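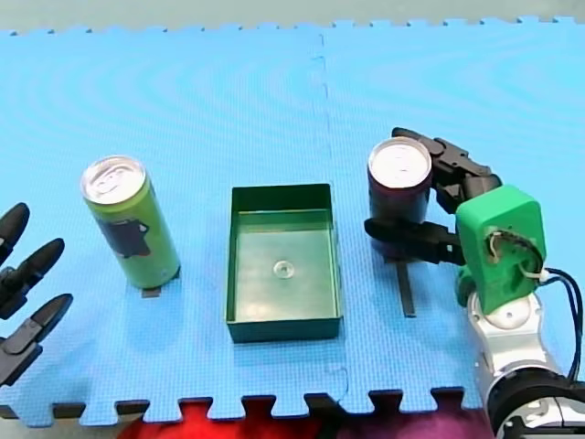
Issue 45

Jurnness two-arm kit, second look

By Endang Yeoh

7 min read

Several readers wrote in after the January issue to ask whether the Jurnness kit had improved with the new software. The short answer is yes in most places, and the gripper is still the best part of it. We have now had the kit long enough to wear out one set of finger pads and to form an opinion on the parts of the manual that were missing last time.

For those who skipped the first review, Jurnness is sold by Jolico as a bench kit with two arms, a hand for each, a controller box and a license for Clorero, the software that runs it. You supply the table and a computer. Jolico also sells a setup service under the name Pasaribu, and I will get to that further down. The kit is aimed at small labs, training rooms and packaging shops that want to try handling work before they spend money on a full cell.

The test we used is a can test. We put drink cans on a blue foam mat, with a green square tray between the arms, and ask the kit to pick up a can, move it and set it down again. Cans are a fair thing to test with. They are cheap, they come in one shape, they dent if you squeeze them too hard, and they slide if you don't squeeze hard enough. A full can and an empty one look the same to the cameras and behave very differently in the hand. Foam is a harder surface to place on than a bare table. It gives a little, and a can that is put down at a slight angle will rock before it settles.

With the old software, the arms were accurate enough but the hands were poor at deciding when they had hold of something. The fingers would close to a set width and stop. If the can was a bit to one side, one finger touched first and pushed it away. We lost a lot of cans that way. Clorero now lets each finger close until it meets resistance and then wait for the others. It sounds like a small change, and on the bench it made more difference than anything else in the update. A can that stands off center gets nudged into the grip and held there.

The fingers themselves have joints along their length, so they can bend around the side of a can. You can have one finger over the top edge and another low across the body, as in the standing grasp we used most. It is slower than a plain two-jaw gripper, and if all you ever handle is boxes you should buy the plain gripper and save the money. For round things, I prefer this one.

We ran 567 picks on the new software, split between standing cans and cans lying down. I won't print the whole table, which is long and mostly dull. Standing cans went well from the first session. When a pick failed, the usual cause was that somebody had bumped the mat and not told the software. Foam tiles creep. If you work on them, tape the outside edges to the table, and check the seam between tiles before you start. Marking the start positions is also worth the few minutes it takes.

Cans lying on their side were another matter. The hand has to come in lower, and the bottom finger has to get underneath without shoving the can along the surface. Clorero has a setting for this, called side approach, and it is turned off when you get it. The manual gives it one line. Turn it on, then reduce the closing speed to the second-lowest step. Before we did this, we were chasing cans across the mat. After, the hand would slip the lower finger under and bring the upper one down at an angle, and the can stayed where it was.
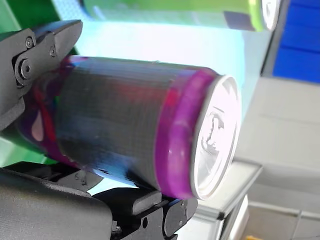 Grip force is the next thing to set, and I would do it before anything more ambitious. The default is too strong for an empty can and about right for a full one. Clorero shows force as a bar with no units, which annoyed me in January and annoys me now. You find the right place on the bar by trying. My method is to start low, lift a short way, watch for slipping, and go up one step at a time. Write the number of steps down on paper. The software does save it, but it saves it under the name of the arm and forgets it if you swap hands.

On the hardware side, the finger parts are held together with ordinary screws, and there is a larger hex bolt at the pivot that needs checking now and then. Ours worked a little loose after a couple of weeks of daily use. The sign of it was a clicking noise on closing. We tightened it and the noise went away. Jolico puts the right hex key in the box, in a bag with the spare screws. Keep that bag somewhere safe. The smallest screws are a size we could not match at either of the hardware stores near us, and we had to order more.

The fingertips have pads that wear. On smooth metal they last well. On cans with a matte or textured coating they wear faster, and you will notice cans starting to turn in the grip before you see anything wrong with the pads. A replacement set costs $155 for both hands, and that seems high for what you get. I asked Jolico if they planned to sell the pads on their own without the backing plates, and was told it was being looked at.

Changing the pads takes a while the first time. You have to take the hand off the arm, and to do that you have to unplug the cables that loop out of the housing. They are not labeled. Put a bit of tape on each one before you pull it. I did not, and spent the better part of an afternoon finding out which was which. The second change went much faster.

The cables are also my main complaint about the layout. They hang off the hand in loops, and when both arms reach toward the middle of the table at once there is a chance one loop will catch on the other arm. It happened to us twice. Neither time did any damage, as the arm felt the pull and stopped, but you then have to clear the fault by hand and home both arms again. Clorero lets you draw a no-go area over the middle of the table, and with that in place the arms take turns. You lose some speed. For training or for trying out a job, that hardly matters.

Using both arms together is where I would like to see the next round of work. The kit is sold on the idea that one arm can hold while the other does something else, or that one can hand over to the other. Holding works. Handing over works for a can if you take it slowly and if the receiving hand grabs the opposite end. It does not yet work for anything soft, and I would not promise it to a customer. We tried a bag of rice and gave up after a morning.

The cameras deserve a mention. Glare off can lids was a problem in our room, with strong light coming from one side. The software would find the lid, decide the bright patch was the whole can, and aim short. Pulling a blind down fixed it. Clorero has an exposure setting that is supposed to deal with this and it does help, though the blind helped more. Clear objects are still hard. It loses them against the inside of a tray, and I would stick to solid colors until you know the system.

Now to Pasaribu, the setup service. You pay a flat fee and a technician connects to your controller, walks you through calibration and builds one job with you. Our session was booked for 45 minutes and ran well past that, at no extra charge. The technician knew the kit and did not read from a script. We came away with a working pick-and-place job and a better calibration than the one I had done on my own. If you have somebody on staff who has used an arm before, you can skip it. If you don't, buy it with the kit, as it costs more when added later.

The manual has grown to 16 pages and has a proper section on faults. It still does not cover swapping hands between arms, and the drawings of the cable connectors show an older version. Support by email was polite and took a day or two. I asked them the same question under two different subject lines to see what would happen and got the same answer both times.

Would I buy it? For a training room, yes. Learners can see what the fingers are doing, the arms stop when they should, and a dropped can costs you nothing. For a packaging shop testing an idea, yes again, as long as the idea involves firm objects and you are patient with the force settings. For running a line all day, no, and to be fair Jolico does not sell it for that.

Owners of the older kit get the new Clorero free through the usual update page. Back up your saved jobs first. The update kept ours, but it reset the grip force on every one of them to the default, and we flattened two cans before we worked out why.

Next issue we will have the kit's suction add-on, which arrived without its hose and has been waiting on the shelf. If you have used it, or if you have found a way to keep the cables tidy, write to me at the usual address and I will print what I can.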